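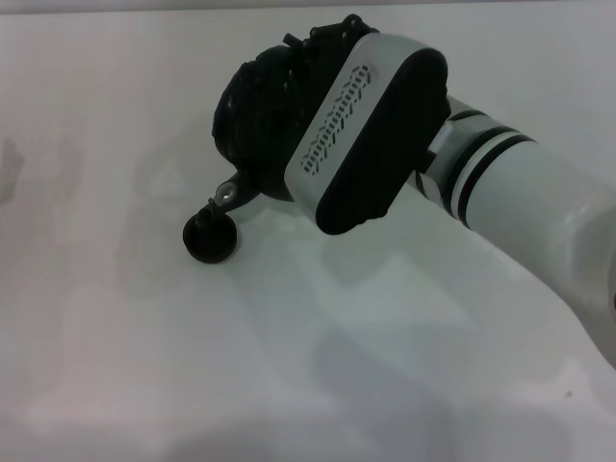
Have you ever wondered why we wipe a table when it already looks clean? I used to ask my grandma that every single night, usually while hiding the sponge behind my back! She would tell me to put my cheek down next to the tabletop and look sideways toward the lamp, and wow, there they were: crumbs, a smear of jam, one lonely grain of rice. Light is a terrific crumb finder. Pale surfaces are sneaky, though. On a plain, pale one like the one under the white arm, dark specks are easy to spot, but salt and sugar can hide in plain sight. Try it at home with a pinch of each and a pinch of pepper.

So what does wiping do? Mostly it picks things up and carries them away. A damp cloth is full of tiny gaps between its threads, and water helps little bits stick to it. A dry cloth can just push crumbs along until they drop on the floor (hello, ants).

Then there are germs. They're so small that you could line up 100 of some kinds and the line would still be shorter than a grain of rice. Soap helps loosen the greasy stuff they cling to, and then your cloth can lift it all off.

My friend Kiran Tiwari and I like to wipe in a snake shape — across, down a bit, back again — so we don't miss a stripe in the middle. Start at the far side and work toward yourself. When you get to the edge, catch the crumbs in your hand and drop them in the trash.

Now rinse the cloth, squeeze it hard and hang it up to dry. A wet cloth squashed in a ball gets smelly fast! Mine spent a whole Monday in the sink once, and I could smell it from the hallway.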